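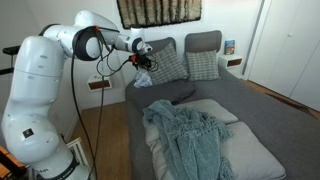
Falance halts bed-making trials after arm fails to stop

January 2, 2023

Falance has suspended trials of its household robot arm after a unit kept moving for 2 seconds following a stop command. No one was hurt.

The fault occurred in a furnished test bedroom at the company's Leblanc site, where the arm was being used to pick up cloths and arrange pillows. An operator, Aaliyah Després, pressed the stop button when the gripper closed on the edge of a pillow instead of the cloth it had been sent to pick up. The arm carried on toward the headboard and pressed into the padding before its brakes came on.

"It was moving slowly and I was well clear of it," Després said. "But I had pressed the button and it was still going."

Engineers traced the delay to a software update installed in September. The update changed how the arm's controller handles messages from the gripper. If the gripper reported a grasp error at the same moment as a stop command, the controller dealt with the error first.

Mireille Gilbert, who heads testing at Falance, said the team went back through its logs and found the same delay in 7 of 107 earlier stops. In each of those cases it lasted less than half a second and had not been noticed.

The company has since wired the stop button directly to the brakes, so the signal no longer passes through the controller. The change has been made on the Leblanc unit and will be fitted to the remaining arms before they are used again. Top speed will also be cut by 40 percent whenever a person is in the room.

Fabrice Tessier, an outside safety engineer, has been asked to review the repair — his report is due before trials restart. He said he would also look at why the September update was released without a full set of stop tests.

Falance has not given a date for resuming work.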